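Chapter 3 - Sorting out the worktable

When we started our project on shared desk space in September, the plan was to compare three tables at the Steltdale study hall. We ended up spending most of our time on just one of them, the marbled one, because it was the table that everybody dropped things on and we had grown rather fond of it! Our budget was 2000 crowns for rails and baskets, and we kept well inside it.

Our main idea was a simple one - get things up onto the walls and leave the tabletop for whatever you are working on. Small packets and boxes would go on the side wall, and the flat drawing tools could stay down where a hand can reach them.

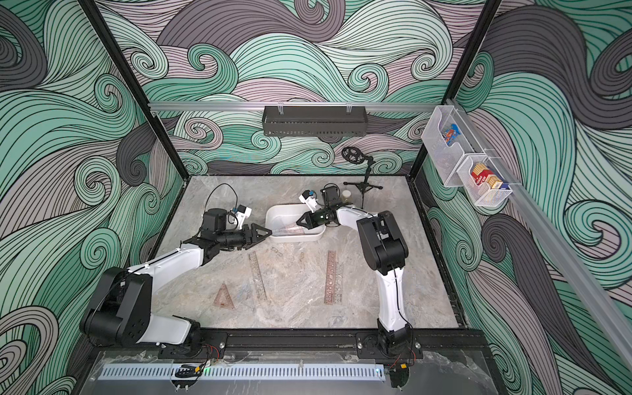
Fig. 4. The worktable with its wave-patterned walls, hanging storage on the rails and rulers at the front.

The clear organizer turned out to be our favorite purchase, as you can see what is in it without taking anything out. The white mesh basket was a close second, and it suits little boxes very well. We were less sure about the black shelf basket on the back wall (it is a long stretch if you are short), and we would hang it lower another time.

Rulers are still a problem. Clear plastic on gray marbling is surprisingly hard to spot, and we would like to try a colored tray for them next term.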